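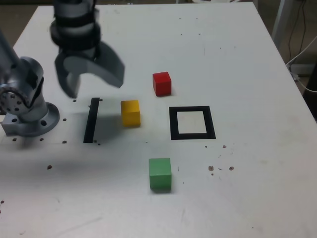
Levamis opened its training service to outside customers in April. The service, offered under the name Miren, prepares tabletop robot arms for short handling tasks and delivers a written record of each trial. The head of the service answered questions at the company's offices in Solís.

The standard package covers 15 working days. Customers begin with a stacking task, in which colored blocks are set one on another inside a square marked on the table.

"We are often asked why we start with blocks," the head of the service said. "A block has flat faces and a known size, and a poor placement shows at once. A customer who has never worked with an arm can judge the result without our help."

The outline is made with thick black tape. Asked whether a printed mat would be neater, the head of the service replied that mats had been tried and withdrawn. "They shift, and they curl at the corners. Tape stays where it is put, and the customer can lay the same square at home from our drawing." 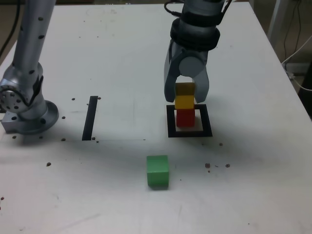 Each placement is scored on two points: whether the block rests inside the square or squarely on the block beneath it, and whether the fingers open without disturbing the stack. The customer receives the full log, including failed attempts. For the standard package the log runs to 1,000 trials.

"The failures are the part our customers read first," the head of the service said. "We had one report in which 42 attempts were lost to a single fault in the release. The fault was corrected in an afternoon – finding it had taken much longer."

The service has limits. Miren does not at present cover soft goods, liquids or glass, and customers must supply their own arm once the package ends. Support by telephone continues for 14 days after delivery and may be extended for a fee.

A second package, Warar, will add tasks that call for two arms to work together. Levamis has not set a price. "We will publish one when the trials are complete," the head of the service said. "Until then we are accepting names for the waiting list, without a deposit."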